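Do two-piece soap dishes really keep a bar from going mushy?

Posted by Gimville, December 13, 2024

I've bought three "draining" dishes since April and every one left me with slime. Now I'm told the lift-out tray kind is different. I have my doubts. 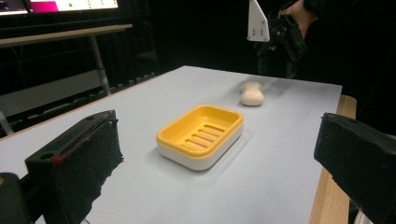 Yellow slotted tray, white base, waisted bar of soap.

Shafiq Begum
Slots help, but the water still ends up in the base. Tip it out every day or you're back to soup -- the packaging never mentions that part. 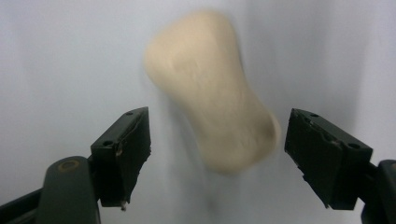
I'm not sold on peanut-shaped bars either. Easier to grip, supposedly. Mine snapped at the middle after 15 days.

Delotari
just get liquid soap

Kelemen
Rinse the tray once a week. Mine's fine, but I live alone, so take that for what it's worth.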